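Gramby two-arm bench kit: worth it for a small repair shop?

Started by tallowfield, June 14, 2021

tallowfield
Hi everyone, long-time reader and not much of a poster, so forgive me if this rambles. We have a small electronics refurbishing shop and we've been going back and forth over the Gramby kit all spring. It's the one with two arms, the enclosed table and the wrist devices, sold with a setup visit from Raudsepp. The price we were quoted was $3,697 a month on a lease, support included, which made my stomach drop a little, but then I added up what we spend on sorting and handling and it looked less silly.

We've had one on trial for 30 days now, so I can at least tell you what living with it has been like. The table is bigger than I pictured, and I've come to love the plain panels on three sides. Our old bench was a mess of shelves and calendars, and I find the pale walls restful to look at, if that makes any sense. The arms sit at the near corners and reach in toward each other, so most of our work happens in the space between them. 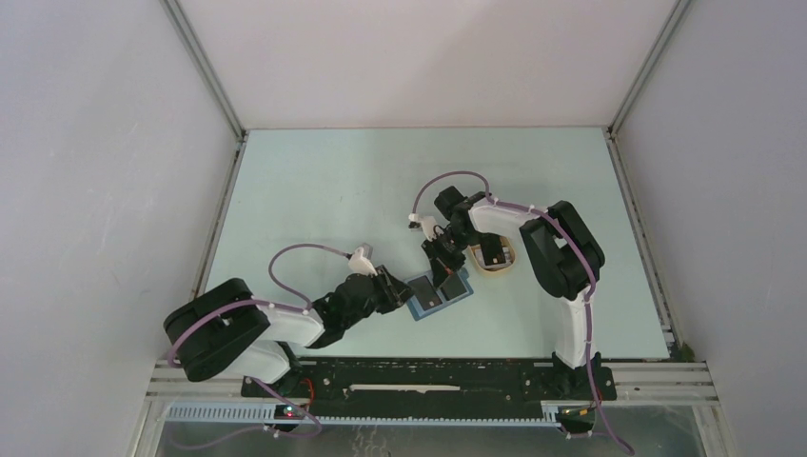

Anyway, my big worry is the cables. The purple ones that go up over the wrists and back along the arms stand up in quite a tall arch, and I keep imagining one catching on something when both arms are working close together. It hasn't happened to us. I'd still like to hear from people who've had theirs longer, and whether you tied them down or left them be. And would you sign the lease again, knowing what you know?

pinhollow
Welcome! We've had ours since last September and yes, I'd sign again, though I grumbled plenty that first month. Leave the arches alone. I tied mine down tight because I couldn't stand looking at them, and the left wrist started stopping short on its longer reaches. Raudsepp's tech cut my ties off, very politely, and it has been fine ever since. The loops at the base are another matter, those I did clip back.

oxbowmill
I'll be the grump, then. The arms are good, I have no quarrel with the arms. But for that money you're paying mostly for the visit and the phone line, and I called that line 11 times before somebody sorted out our gripper calibration. A friend's shop went with Grerstead, bought outright, did the setup over a long weekend and hasn't looked back. If you've got one person on staff who likes tinkering, I think the lease is hard to justify.

pinhollow
That's fair if you have the tinkerer! We don't. I can barely change the toner. My calls have all been picked up the same day, so maybe you caught them in a bad stretch.

oxbowmill
Maybe. It was a long stretch.

marrowbridge
Coming at this from the Detdale side, where we run three of these for flat panels and small parts. What sold me was having two arms on one board. With the single-arm setup we had before, we needed a different clamp for every size, and I had 112 of the things in drawers with labels falling off. I still keep a few for the awkward shapes, but most of the drawers went to the scrap man.

One thing to ask before you sign: are replacement gripper fingers in the monthly price? They weren't in ours, and we go through them faster than the brochure led me to believe. Ask about the front beam cover, too. It scuffs.

tallowfield
Oh, this is so helpful, thank you all. I went and looked at the quote and fingers are listed as "wear items," so I suppose that means they're on us. I'll call in the morning and ask for a price on a box of them. And the cables can stay where they are, pinhollow, I've put the zip ties back in the drawer.

oxbowmill, do you know if your friend's Grerstead came with side panels, or did they make their own?

oxbowmill
Made their own. White shelving board from the lumber yard, and it does the job. I'll ask what they paid for it and post back here.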